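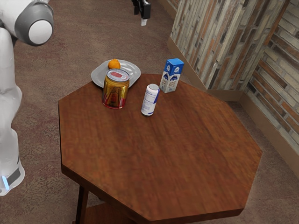 Section 6. Your first batch of dried fruit

Before you switch on your Vurkell dehydrator, please spend a little while with this section, even if you have dried fruit before and feel sure you know the way of it. The trays, the fan and the timer all have their own manners, and a first batch goes much more smoothly once you have met them. We suggest starting with oranges. They're forgiving, they smell wonderful while they dry, and you don't need many: put one out on a round plate, like the orange on the table here, and you've made a start on your first tray. Apples and pears are covered in Section 7, and herbs, which want a good deal less heat, have a section all to themselves after that.

What you will need

The dehydrator base, with the lid and all five trays
The drip sheet (it's packed flat under the bottom tray and is easy to miss)
A sharp knife and a cutting board
Clean dish towels
Oranges, with firm skins and no soft spots
A glass jar with a lid that closes tightly

Running the machine empty

Every new machine has to be run once with nothing in it. You may notice a faint warm smell, a bit like a new toaster, and this fades by the end of the run.

1. Wash the trays and the lid in warm soapy water, rinse them well, and let them dry completely. The base must never go in the sink. Wipe it with a damp cloth.

2. Stand the base on a flat, steady surface that doesn't mind some warmth. Leave a gap of 2 inches at the back so the fan can breathe.

3. Stack the trays. Each one has a small notch on the rim, and the notches line up over the power switch. If a tray rocks, lift it off and turn it until it settles.

4. Put on the lid, open the vent all the way, and set the timer for 60 minutes on High.

5. When the timer rings, switch off at the wall and let everything cool with the lid on.

Note: The fan carries on for a short while after the timer rings. Let it finish in its own time.

Caution: Don't run the machine inside a cupboard or under a low shelf, and keep paper, dish towels and curtains well clear of the vent. 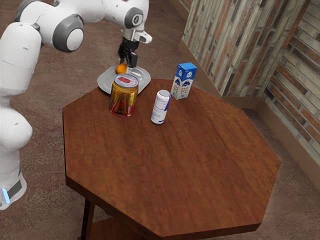

Fig. 2. Small orange and round plate on the table.

Preparing the fruit

1. Wash the oranges and dry them well, giving the stem end a proper rub. If yours came with a waxy shine, use hot water and a soft brush and take your time over it, as you'll be keeping the peel on.

2. Cut a thin slice from each end and set those pieces aside. They're mostly pith and never dry very nicely, though they do a fine job of freshening a pan of simmering water.

3. Slice the rest crosswise into even rounds. Thin is good, but even is better! A thick slice next to a thin one will still be sticky when its neighbor is ready to come off, and then you're forever lifting the lid to check, and all that lovely warm air goes off into the kitchen.

4. Pick out the seeds with the tip of the knife.

5. Lay the slices on a dish towel, fold the other half over the top and press gently. They should feel damp and not drippy.

Note: Some of our owners like to sprinkle a little cinnamon or fine sugar over the slices at this point. Cinnamon is no trouble at all. Sugar makes the slices slower to dry and the trays harder to wash, so we would leave it for a later batch, once you know how plain fruit behaves in your own kitchen.

Loading and drying

1. Lay the drip sheet on the bottom tray. Leave the other trays bare.

2. Arrange the slices in a single layer with a bit of space around each. If you run out of fruit before you run out of trays, take the spare trays off. The machine is quite happy with a shorter stack.

3. Put on the lid and set the vent halfway.

4. Turn the dial to Medium and set the timer for six hours.

5. Partway through, switch off, turn the slices over, and move the bottom tray to the top and the top tray to the bottom, keeping the drip sheet at the very bottom of the stack. Switch on again. The timer picks up where it stopped.

6. When the timer rings, lift out a slice from each tray, let it cool for a few minutes and bend it. A finished slice feels leathery at the rim and has no wet spots in the flesh. If it still feels tacky once cool, close the lid and give the batch another hour.

Caution: The rim of the lower trays gets hot. Use oven mitts when you swap them, and set each tray down on a board or a folded towel. 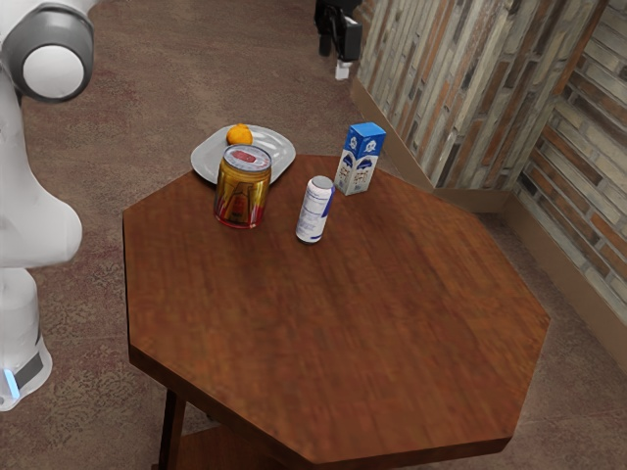
Can I put two kinds of fruit in at the same time?

Fruits that like the same setting will share the machine very well, so oranges and lemons can go in together. Put the juicier fruit on the lower trays, and keep anything strongly scented for a batch of its own.

Cooling and storing

It's tempting to tip everything straight into a jar, and we do understand, but warm fruit gives off steam and steam brings mold. Leave the slices on their trays, lid off, until they are fully cool. Then pack them into your jar without squashing them down and close it.

For the first few days, give the jar a shake whenever you pass it. If beads of moisture appear on the inside of the glass, the fruit needs more time. Spread it back on the trays, run the machine on Medium for an hour, cool it, and start the jar again. Throw away the whole batch if you see any mold at all, including slices that look fine.

Keep the jar in a dark cupboard away from the stove, and put a label on it. One of ours in the Ustgate test kitchen reads "26th May, oranges, vent half open," and a note like that is a great help when the next batch comes out differently and you're trying to remember what you changed.
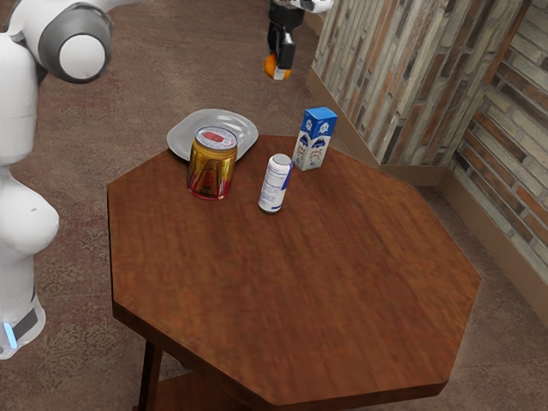
One owner in Totholm wrote to tell us that the half-open vent was never quite enough in her kitchen, where the air is damp right through June, and that opening it fully for the last hour gave her crisp slices every time. We tried it ourselves and liked the results, so do experiment with the vent if your own weather runs to the damp side.

Washing up after a batch

Soak the trays in warm water soon after you empty them, while the juice is still soft. An old toothbrush gets into the mesh nicely. The drip sheet can be wiped with a soapy sponge and rolled up to dry, but please don't fold it, or it will never lie flat again. Dry everything before you stack it away.

Replacement trays and drip sheets are sold by Akpan under the same part numbers printed on the underside of the base. Have the number with you when you order, as the older trays are slightly narrower and won't sit properly on this model.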